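읽는 시간 2분

금속은 왜 반짝일까? 왜 만지면 차가울까?

숟가락을 들여다본 적 있나요? 볼록한 쪽에는 코가 커다란 내 얼굴이 있고, 오목한 쪽에는 거꾸로 뒤집힌 내 얼굴이 있어요! 나무 숟가락으로는 아무리 해도 안 되는 일이지요. 금속에는 도대체 어떤 비밀이 숨어 있을까요?

세상의 모든 물건은 아주아주 작은 알갱이, 원자로 이루어져 있어요. 원자 속에는 그보다 더 작은 '전자'가 있고요. 나무나 플라스틱 속의 전자는 대개 자기 자리를 지키고 있어요. 그런데 금속 속에는 이리저리 마음껏 돌아다니는 전자가 아주 많답니다. 쉬는 시간에 운동장으로 우르르 뛰어나온 아이들 같아요! 과학자들은 이런 전자를 '자유 전자'라고 불러요. 이름도 참 멋지죠?

빛이 금속에 닿으면 이 자유 전자들이 빛을 받아서 얼른 도로 튕겨 내보내요. 그래서 금속은 반짝반짝 빛나요. 표면이 매끈할수록 빛이 한 방향으로 가지런히 튕겨 나와서 거울처럼 보이고, 긁힌 자국이 많으면 빛이 여기저기 흩어져서 뿌옇게 보여요. 오래 쓴 냄비 바닥이 새 냄비만큼 반짝이지 않는 것도 그래서예요.

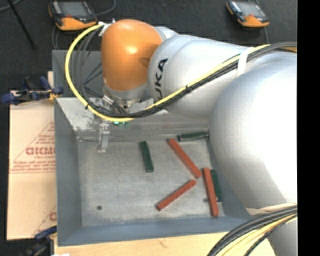
회색 금속 통에 담긴 가느다란 막대 여섯 개.

이번에는 손으로 만져 볼까요? 겨울 아침에 철봉을 잡으면 "앗, 차가워!" 소리가 절로 나와요. 바로 옆에 있는 나무 의자는 그렇게까지 차갑지 않은데 말이에요. 그런데 놀라지 마세요. 밤새 같은 곳에 있었다면 철봉과 나무 의자의 온도는 거의 똑같아요! 다른 점은 열을 옮기는 빠르기예요. 금속은 손의 열을 쏜살같이 가져가고, 나무는 느릿느릿 가져가요. 열을 빨리 빼앗긴 손이 "차갑다!" 하고 느끼는 거예요.

금속은 두드려도 잘 부서지지 않고 납작하게 펴져요. 유리컵을 망치로 치면 와장창 깨지지만, 금은 두드리고 또 두드리면 종이보다도 훨씬 얇아져요. 또 쭉쭉 늘여서 실처럼 가느다란 줄로 만들 수도 있어요. 전선 속에 든 구리 줄이 그렇게 만든 것이랍니다.

열을 아주 많이 받으면 금속도 물처럼 녹아요. 주석은 약 232도에서 녹는데, 400도까지 올리면 납도 녹아서 줄줄 흐르게 되지요. 철은 훨씬 더 뜨거워야 녹고요. 반대로 수은은 우리가 사는 방 안에서도 벌써 녹아 있는 신기한 금속이에요!

집에서 해 봐요!
금속 숟가락, 나무 숟가락, 플라스틱 숟가락을 같은 컵에 꽂고 따뜻한 물을 부어요. 물은 꼭 어른에게 부어 달라고 하세요. 5분을 기다린 다음 손잡이 끝을 하나씩 살짝 만져 보세요. 어느 것이 가장 따뜻한가요? 만지기 전에 먼저 맞혀 보고 공책에 적어 두면 훨씬 재미있어요.

함께 읽으면 좋은 글
자석은 왜 어떤 금속에만 붙을까?
녹은 어디에서 생길까?
종은 왜 뎅뎅 울릴까?
동전은 무엇으로 만들까?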